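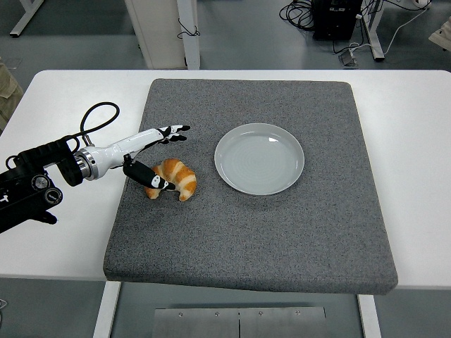

Why does the laminated dough keep leaking butter in the second half of the bake? Most likely the butter block is going in too cold and breaking into little plates at the second fold, so it has nowhere to stay put once the oven heat reaches it.

May 29, 2018

I wanted to get that written at the top before I lose it, as it took Florence and me most of the morning to agree on it and I know how my notes go when I leave things until after lunch. The rest of this is in whatever order it comes to me.

We ran five doughs today. All of them used the same flour, the Mengal we opened last week, and the same starting weight of 1,000 grams of flour per batch so that I don't have to do arithmetic with sticky fingers. Butter was 300 grams per block for every batch. I know Florence would like to go higher, and I would too eventually, but I'd like to fix the leak before we give it more to leak.

Batch one was our usual method, block straight out of the fridge, rested on the bench while I floured things, then in. You could feel it crack under the pin. It's a funny feeling, a bit like stepping on thin ice on a puddle, and once you've noticed it you can't stop noticing. Florence came over and put her hand on the dough and made a face. Batch two had the block beaten out between two sheets of paper until it bent over the edge of the bench without snapping, and that one rolled out so nicely I nearly stopped there and called it a day.

Batches three and four were the same as two, but with a longer rest between the folds. Three went in the fridge for the rest and four went in the cool cupboard by the back door. Four was a mistake, the cupboard is warmer than I remembered, and the butter had started to smear into the dough along one side. I baked it anyway. Bready in the middle, a lovely color outside, and a good deal of butter on the tray. So there are two ways to get butter on the tray, too cold and too warm, and I have now done both in a single day.

Five was the Birus butter, the drier one that Florence has been talking up ever since she came back from her course in September. I'll admit I was ready to be unimpressed. It bends sooner out of the fridge and gives you a longer window to work in, and the layers at the cut end were clear enough to see from across the room. I'd like to do it again before I say anything nice about it to her face. (Florence, if you're reading this, and you will be, I still want a repeat.)

Total weight of everything out of batch two after baking, cooled on the rack, was 1,761 grams. I don't have a figure from last time to hold it against — I wrote it on the back of a delivery slip and the slip has gone wherever they go. Let's please put the weights in here from now on.

A word about the proofer. The Sumenero is reading warmer than the dial says on the bottom shelf, and I think some of our leaking trays in the past may have been bottom shelf trays. I moved everything up today. There's a spare thermometer in the drawer with the lames, so next time put it in with the dough and write down what it says when you load and again when you take out. If the trays are shiny with butter before they ever see the oven then we'll know, and I'll owe the fridge an apology.

Oven was the Farkeo, same program throughout, trays turned once. No complaints there, though the door seal is getting tired at the lower corner.

Tasted two and five side by side with coffee. Two has more salt to it, which surprised me given the recipe is the same, so possibly it's the butter, or possibly I'd just eaten a pickle. Five shatters more. Florence preferred five and I went back and forth and then ate more of both than I needed to.

Next time:
Repeat two and five, same shelf in the proofer.
Try the block at two thicknesses.
Order more paper, we are down to the end of the roll.
Florence to bring her course notes on resting times.
Ask about the door seal.

Leftover trimmings are in the freezer in the flat tub, labeled. They'd make decent cinnamon twists if anyone has an hour.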